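Ziguezague por toda parte: relatório do projeto de Padrões e Superfícies
Khairul Pangaribuan
Apresentado em 30 de abril de 2026

Eu queria fazer o trabalho sobre azulejo, confesso. Só que metade da turma teve a mesma ideia, e a professora pediu que eu olhasse para o chão da casa da minha avó, que é de taco em espinha de peixe. Olhei, fotografei, medi, e dali saiu um projeto inteiro sobre ziguezague (e uma dor no joelho que durou a semana).

A primeira coisa que precisei resolver foi o vocabulário. No piso, a espinha de peixe é feita de peças retangulares, cortadas reto nas pontas, e uma encosta na outra em ângulo de 90 graus. No chevron as pontas são cortadas em diagonal e as peças se encontram numa linha reta, formando um V limpo. Parece detalhe, mas muda o corte, muda a perda de material e muda muito o jeito como o olho percorre a superfície! Em papel de parede e tecido os dois nomes se misturam, e vi loja usando um pelo outro sem o menor pudor.

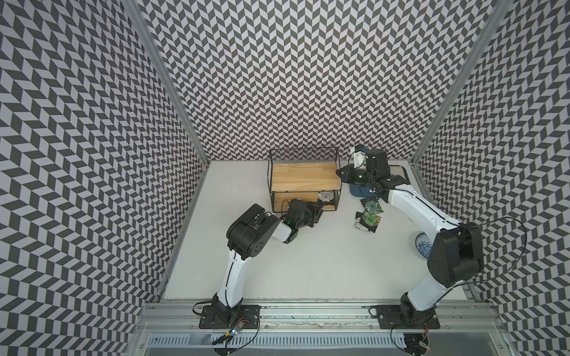 Figura 1. Ziguezague em preto e branco nas paredes, com tampo branco liso.

O contraste foi a parte que mais me pegou. Um ziguezague bege sobre creme quase some depois de uns minutos na sala, enquanto o mesmo desenho em preto e branco fica ali chamando a gente o tempo todo. Para testar isso montei dois painéis de papelão, batizei um de Betisen (o clarinho) e o outro de Damo (preto e branco, bem fechado), e pedi a 48 pessoas da faculdade que olhassem cada um por 10 segundos. Depois elas escreviam uma palavra só. Para o Betisen vieram "calmo", "tecido", "vó". Para o Damo, "tremendo", "pista", "enjoo" e, minha preferida, "zebra nervosa".

Não dá para tirar estatística séria disso, porque todo mundo viu primeiro o Betisen e depois o Damo. Eu só percebi o erro quando já tinha recolhido as fichas. Se repetisse, sortearia a ordem e usaria uma sala com luz fixa, pois a janela do ateliê mudou tudo no meio da tarde.
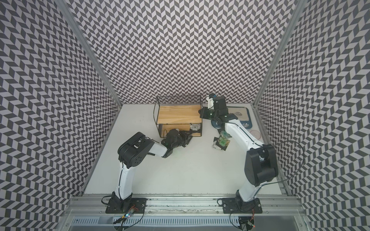
Outra questão é a escala. Desenhei o mesmo módulo em três tamanhos e colei na parede do corredor. O menor, visto de longe, virava um cinza quase uniforme. O maior parecia seta de estacionamento. O médio funcionou bem de frente, mas quem vinha andando de lado via as faixas se apertarem, e duas colegas acharam que a parede era torta (não era, conferi com o nível).

Também desenhei a estampa para uma almofada, que chamei de Vistadar. Perdi dois cortes de algodão porque a costura lateral nunca casava com o desenho. A solução foi começar o molde pelo meio do V e deixar a sobra para as bordas, coisa que a minha avó me disse no primeiro dia e eu não escutei.

Os painéis e as fichas estão guardados no armário do ateliê. A almofada ficou com a minha avó, em cima da poltrona da sala, bem ao lado do piso de taco.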